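Slide 6 – Sorting the table before the wipe-down

Pick up from Giorgia Bellini's slide on counter layout. Remind the room that the Mottram trial covers table clearing only. Dishwashing is Achilleas's part, after the break.

The order of work has 3 stages. Loose food first, then vessels, then the surface. Groups that started with the surface had to wipe it again once the bowls were lifted. Say this slowly, it is the main point of the slide.

Define "loose food" for this audience: anything on the table that is outside a bowl or cup. Crumbs and dry pieces count. Whole fruit does not; it goes back to the fruit bowl and is logged separately.

Next click. 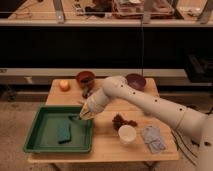

Slide 7. Table: green tray at left, bowls at the back, small white cup near the dark brown pieces.

Point to the tray. The dark teal item is lying flat in it, with free floor on either side. We ask for the tray to stay on the table until the surface stage is finished – moving it early leaves an unwiped patch.

Point to the dark brown clump behind the cup. Under our rule this is loose food and comes off before the cup moves. Then the two bowls. The small round orange-peach item at the back is logged as fruit, real or toy.

Scoring: 100 points per table, 4 deducted for each item left in the wrong place. Hiếu Thái has the full sheet if anyone asks about ties.

Likely question from Wiremu: why not stack the bowls? Answer – different widths, and stacking was left out of the March protocol.

Hand over to Anayeli Alvarado for slide 8, storage.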